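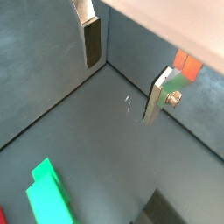

Home | About Me | FAQ | Posts | Contact

Questions I get a lot

Who are you, anyway?
I'm Barbara Szulc, and I'm in my third year of industrial management. I grew up in a small town, moved for college, and have been running for student things ever since (I lost the first one by 11 votes and sulked for a week!).

What do you do in student government?
Right now I'm secretary of the department council. I take the minutes, book rooms and chase people for their reports. Before that I spent a year on the elections team, which is mostly printing ballots and answering emails about deadlines.

What is Jemitness?
It's our mentoring program for first-years. Each mentor gets three students and meets them every other week. I was a mentee myself, so I was thrilled when they asked me to help run it. Sign-ups open in February.

Did you do an internship?
Yes! I spent a summer at Kosport, in the planning office. I learned a ton about spreadsheets and even more about asking for help before lunch and not at 5 p.m.

How do you fit it all in?
Some weeks I don't. I keep mornings for classes, I try to be home by 8, and I say no to more than I used to -- my grades from second semester are the reason for that one.

Can I join the council without any experience?
Please do. Of the seven of us on it this year, almost half had never been to a meeting before they applied. Come sit in on one first and see if you like it.

Will you read my application essay?
If you send it at least a week early, sure. One page, please, and tell me which position it's for.

Comments

Hyun: is the mentor sign-up only for our department or can other majors do it too?

Barbara: Any major, as long as you're past first year!

Amus: You read my essay last spring and I got treasurer. Thanks again -- I owe you a coffee.

Older posts | Next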